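4. Setting up the Hutell kitchen scale

Right, you've got the batteries in, so let's get it weighing properly. I've set up three of these now (my own, my mum's and one for Hadi Rawashdeh at work) and it takes hardly any time.

1. Put the scale on a hard, level worktop. Carpet and cork mats throw the reading off, sometimes by 4 g or more.

2. Press ON and wait for the zero. Don't lean on the plate while it wakes up — I did, and everything came out light all evening.

3. Hold UNIT until you see g. It steps through ounces and pounds first, so keep holding!

4. Place the 100 g check weight in the middle. If the display says anything else, hold CAL until it blinks, then let go and leave it alone.

5. For fruit or flour, put your empty tub on first and press TARE. Now add the food.

Note: the scale switches itself off after 70 seconds and forgets your tare. Weigh the empty tub again if that happens.

Caution: wipe with a damp cloth only. Never put it under the tap. 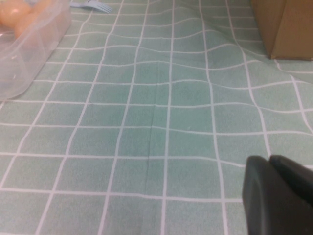

A clear plastic tub will do nicely for step 5.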